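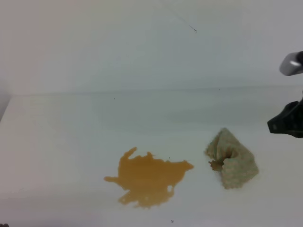 Slide 1. Surface tension and wetting on coated benchtops. Start with the contact angle: below 90 degrees the liquid wets the surface, above it the liquid beads. A spill seldom makes a clean circle on a bench. The orange-brown one on the white table has lobes and thin tongues around its edge, and an outline like that gives a poor estimate of area if you only measure across it once. Use the traced outline for area and keep the diameter for sessile drops.

Slide 2. Test panels. Sidmont supplied 28 panels in 2 finishes, matte and gloss. Each panel was cleaned, rinsed and left to dry in the rack before testing. Nadja Schnyder ran the drops at Cesholm; Edeltraud Leitner did the tracing. Total drops recorded: 456.

Slide 3. Sources of error. Pause here, the room usually has questions.
Drop height – keep the needle at the same setting for every panel.
Levelling – a slight tilt gives different angles on the two sides of the drop. Report both, then the mean.
Colour of dye – check that it does not change the surface tension of the liquid.

Slide 4. Hysteresis. Advancing minus receding angle. The matte finish gave differences of up to 8 degrees between repeat readings, so don't quote decimals.

Slide 5. Next steps. Repeat on aged panels in November. Lehner method for the receding angle, Andelau method as a cross-check. Leave the references up during questions.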